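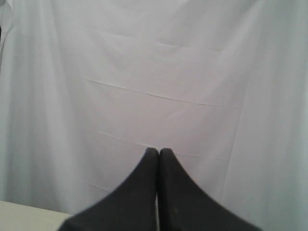 How to compare two sets of gripper fingers without fooling yourself

At some point you will own two sets of fingers for the same arm, and you will form a strong opinion about which is better after using each of them for ten minutes. This page is for the hour after that. It covers the test we run at Trukembridge, which takes an afternoon, one table and a dog toy.

We were choosing between the Fimia soft fingers and the Cheon rigid ones, both mounted on the same parallel gripper. The steps work for any pair that bolts onto the same wrist.

What you need

An arm you trust more than the fingers. A wrist camera, plus a second camera with a view of the whole table. A plain cloth to hang behind everything (iron it if you are that sort of person). A few objects you can buy again when somebody loses them. A notebook. We log in Trovano as well, but the notebook has never asked me to update it.

Step 1. Zero the fingers

Close the gripper on nothing and look at the wrist view. The tips should come together close to the middle of the picture. If they meet off to one side, fix the mount now, before you collect a pile of data on how well your arm grasps slightly to the left. Soft fingers may show a thin line of light between them lower down. Ours do, and it has made no difference to the results, but write it down so you don't rediscover it later with great excitement.

Step 2. Set the table

Pick one target and keep it for the whole session. You want something with a shape that changes along its length, so that a good grasp and a lucky one look different. A bone toy is nearly ideal: fat ends, narrow ribbed middle. Put a few other things nearby on a shiny plate. The reflections give your detector something to worry about.
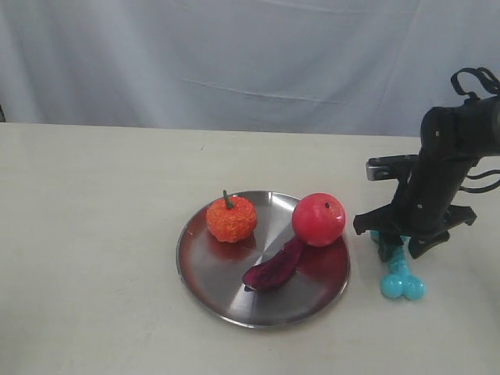
Gripper down over the bone, with the plate of distractors beside it.

Mark the target's starting spot with something the camera won't pick up. Pencil is fine. Bright tape is how you train a tape finder.

Step 3. Run the approaches

Do the same number of tries with each set. We did 124 per set, in blocks of 13, swapping fingers between blocks until we ran short and finished on a stubby one. Swapping is tedious and you will want to do all of one and then all of the other. Don't. The lights change, the arm warms up, and you get kinder as the day goes on.

Each try goes like this:

- Put the target back on its mark and turn it to the next angle on your list.
- Send the arm to the same start pose.
- Come down, stop short, and save a wrist image before closing.
- Close, lift, hold for a slow count of five, set down.
- Write the result before you touch anything.

The saved image matters more than you'd think. Later on, when you are arguing about whether a miss was the fingers or the approach, it's the only witness who wasn't rooting for somebody. Wide fingers also hide a good bit of the target from the wrist camera, and you should know how much before you blame the software.

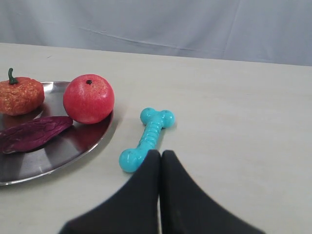
Bok-nam Yeon wrote in to object to the slow count of five: "Five seconds tells you it didn't drop. If you want to know about slip, hold it for thirty and compare the first and last wrist images. Half the rigid grasps I passed at five had crept by thirty."

Fair enough. We now do the long hold on every tenth try, and I've stopped counting out loud. If your target is light you may see no creep at all, in which case try something heavier before you declare victory.

Step 4. Score the grasp as well as the lift

Pass or fail on the lift alone will tell you that both sets are great. Score each try 0, 1 or 2. Zero is a drop or a miss. One is anything that came up but was held somewhere silly, like by one knob of the bone. Two is a grip on the ribs with the toy sitting straight between the fingers. Do the scoring from the wrist images, in one sitting, with the finger names covered if you can manage it. With black fingers on both sets this is easier than it sounds -- the soft pair gives itself away mostly by collecting lint.

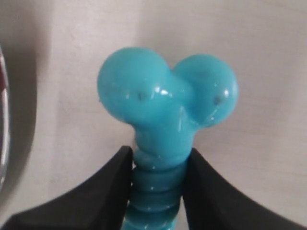
Step 5. Read the numbers and calm down

Add up the scores for each set and then look at them by starting angle. The totals will probably be close. The angles are where the sets come apart. Ours were even with the bone lined up neatly, and the soft fingers pulled ahead when it lay at a slant, which is how things lie in the rest of the world.

Check the wear, too. Run a thumb along the inner faces of both sets and compare them with how they felt at the start. An older soft pair of ours lasted 593 cycles before one face began to peel, and its scores had been sliding for a while before anyone looked.

If the difference is smaller than what you get by repeating a block with the same fingers, you have no winner. Buy whichever set ships faster, and keep the screws from the other one.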